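Build the Gripper Before You Build the Arm

Most home robotics projects start with the arm. The builder prices servos, prints links, fights the wiring for a winter, and gets to the end effector last, with whatever budget and patience remain. I think this order is wrong, and I have followed it often enough to say so.

An arm is a positioning device. The contact with the world happens at the fingers, and the fingers decide which tasks are possible. A loose shoulder joint costs accuracy, which can be measured and partly corrected. A bad finger pad costs the grasp, and no controller recovers a part that has already rolled under the bench.

The alternative is cheap. Mount the jaw on a handle, hold it yourself, and do the task by hand for an evening. The human arm supplies the six axes for free. What remains is the part you don't understand yet: how wide the jaws must open, what angle they need, and how much the tip can flex before it lets go.

My current test is deliberately dull. A small white ball goes from the table into a clear plastic bin. I log the run under the name Plarholm, and the rule is 30 transfers in a row before any dimension changes. If a drop occurs, the count restarts. It is tedious in the way a tap-and-drill chart is tedious.

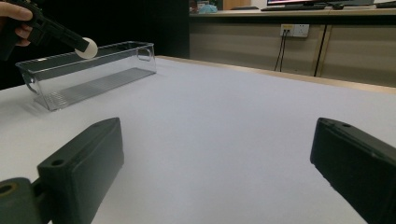
Ball transfer at the bin rim, jaws open.

The rim is where designs fail. Picking a ball off a flat surface is forgiving because the table stops it from dropping. Carrying it over a wall adds a clearance problem: the tool needs to pass over the edge, the ball hangs below the tip, and a wrist angle that suited the pickup may no longer suit the release. I lost most of January to a finger profile that picked well and released badly. The fix was to remove 2 mm from the pad. I would not have found it in CAD, and on a finished arm I would have blamed the elbow.

There are two fair objections. The first is that a person compensates without noticing. We slow down near the rim, tilt a few degrees, squeeze harder. A design that works in the hand can still fail on a motor. This is true, and it is why the handheld stage should be treated as a filter. A finger that fails with a human behind it will not do better with a hobby servo. One that passes has earned a motor and nothing more.

The second objection is that hand testing doesn't scale. A commercial team may want 1000 grasps overnight, and a person will not supply them. A home builder rarely needs that many. Five bad grasps with the same cause are enough to send a part back to the printer.

What I would like to see from shared workshops is less shelf space for half-built arms and more for jaws on handles. They take up a drawer. They can be lent out, broken, and reprinted by Monday. The arm can wait until there is something worth putting on the end of it.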